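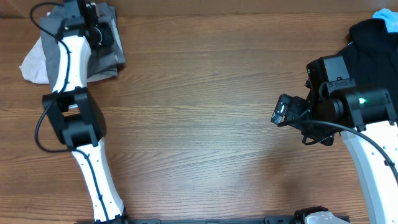
When does the Prelow short-dated bond fund pay out its income, and do I have to do anything to have it reinvested?

It pays in June and December, and you only need to fill in a form if you want the money kept in the fund, as cash is what you get otherwise.

I've put that at the top as it was the heart of the question, but do read on if you have a cup of tea to hand, as there was rather more in the message than that and I'd like to do it justice.

Vlasta Papadopoulos wrote on 29 October 2024:
> Hello all, I have been with the list for a while but mostly reading.
> I moved 800 pounds out of my Neltell savings account and into the
> Prelow fund, and the letter says there is a 90 day notice period on
> part of what is left at Neltell. Does that affect the fund at all?
> Also the price has dropped a little already and I'm wondering if I
> have picked badly. When is the income paid, and is reinvesting
> automatic?

Welcome, Vlasta, and how nice to hear from one of our readers!

The 90 days is purely between you and Neltell. It covers the money still sitting in the notice account, and Prelow neither knows nor cares about it. If you think you might want that money for anything in the new year, put the notice in early (you can usually cancel it, but do ring and check, as my own terms are an older set than yours).

As for the price, please don't lose sleep. Bond funds wobble when people change their minds about interest rates, and the short-dated ones wobble less than the rest. I held one through Kaijage for years and it spent whole summers a few pence under what I'd paid, while the income came in regardless. I can't tell you whether it's right for you, of course, but a small dip so early on says very little about the choice.

The reinvestment form is on page 6 of the Prelow booklet, the one with 32 pages and the very small print. Send it well before the December payment, because mine went astray once and I ended up with a cheque I hadn't wanted.

Has anyone here held the Flarkier version? I keep meaning to compare the charges and never get round to it.

All good wishes to everybody, and to Vlasta especially

Contact the list owner | Copyright remains with the authors of messages | Back to top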